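Skendside textile reuse scheme moves garment sorting into bedrooms

The Skendside clothing reuse scheme has extended its home sorting service to 79 addresses, with collections starting in July. Garments are now handled in the room where they are kept, one item at a time, and folded before bagging. Dark items are checked by a window in daylight, as wear at seams and cuffs is hard to find under ceiling lights.

Black garments, bedroom session
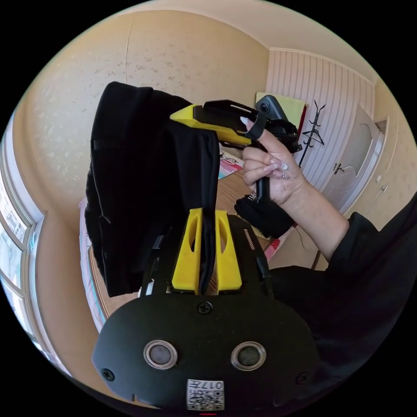
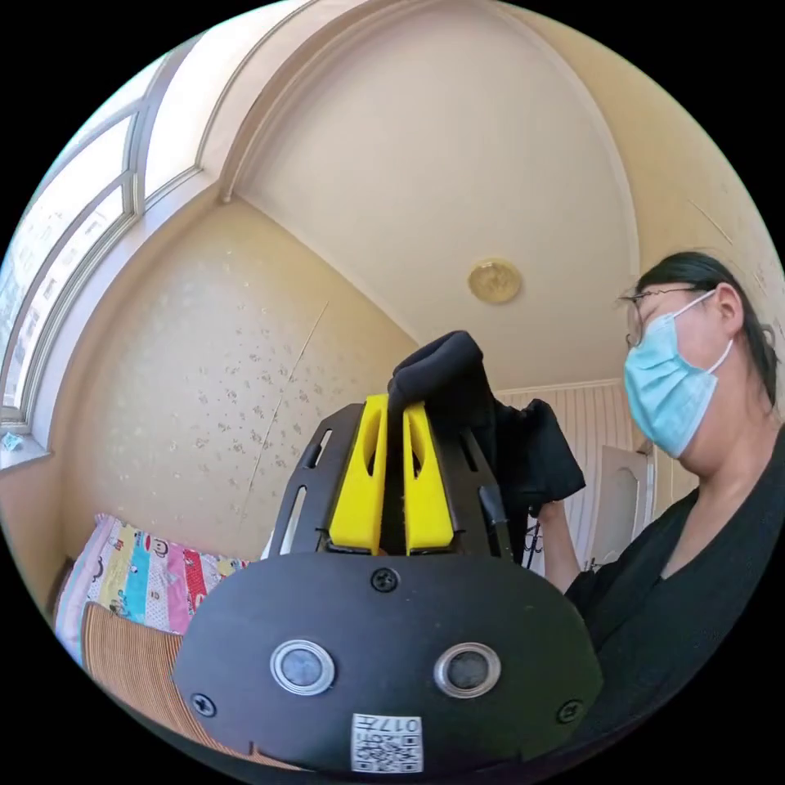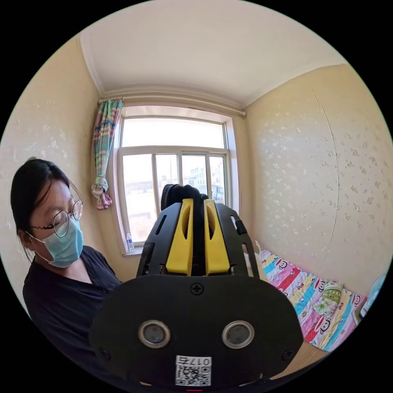

Each visit is limited to 20 items. Coats and jackets are bagged separately and must weigh no more than 14 kg per bag. Mitra Mohammadi, who coordinates the service, said almost 4,000 garments had passed through the Daneshvar depot under the old doorstep system, many of them creased or unsorted. Bookings are taken by Roy Inskip at the depot until 4 pm.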